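Would you rent a robot to pour the juice?

May 19, 2023

Print this page | E-mail this article

I keep getting asked what I think of Greveo's serving package, the one where you book a two-handed robot for your breakfast room or office party and it pours drinks for your guests. I spent a morning with it in Grusstead, so fine, here's my opinion – I like it a lot more than I planned to, and I still wouldn't sign up yet.

My first worry was the dispenser. I figured Greveo would want you to buy some special sealed machine with a plug on the back. Nope! It works with the plain kind you see at any hotel buffet, with a lever on the front and a drip tray underneath.

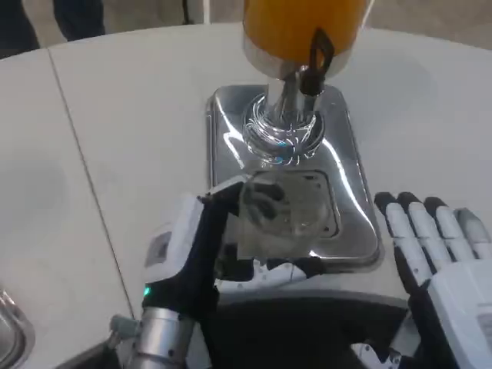 That matters to me because I ran a small guesthouse for years, and every gadget salesman I ever met wanted me to replace something that worked perfectly well. Keeping your own stuff is a big plus.

Then there's the price. The basic booking is $346 a day with a 2-day minimum, and setup is extra (it's in the small print, go look). For a wedding or a trade show, sure. For a Tuesday-morning kind of breakfast crowd, I'd want a much longer trial before I paid that.
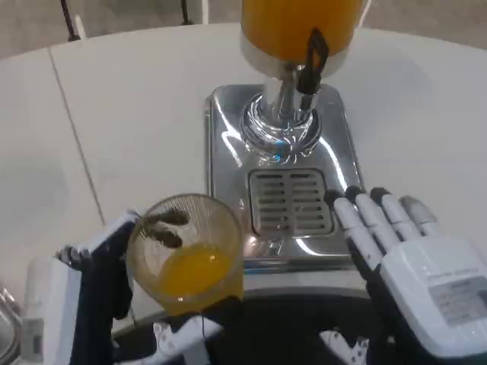

Orange juice in the glass, with the dispenser standing behind.

What won me over is that it uses both hands. Pouring from a lever tap is a fiddly job, and I've watched plenty of grown adults make a mess of it before coffee. You have to work the lever, keep the glass under the spout and pay attention, all at once.
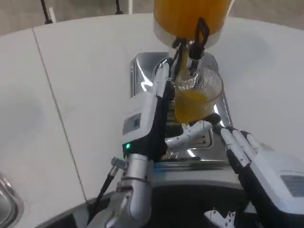
So who is it for?

Places where the pouring is part of the show, I think. Kids would love it. Guests who just want their juice and their newspaper might not, and I'd keep a second dispenser out for them. I'd also like Greveo to put its refill and cleaning terms in plain words, since the leaflet I got skips right over them.
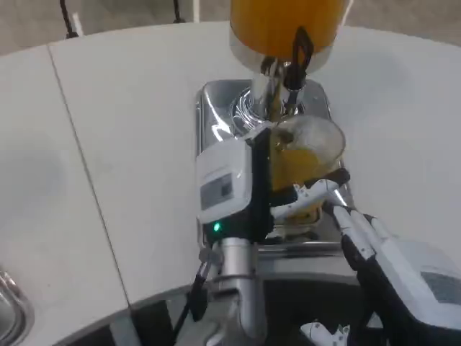
Prasanna Jayasinghe thinks I'm being too careful, and told me that a hotel spends more than that on flowers and never asks the flowers to do any work. Maybe so! But flowers don't come with a contract. Greveo says new rates are coming in September, and I'll look again then.

Piyumi Navaratnam

34 shares | 3 comments

Contact us | © 2023 Plalton | Back to top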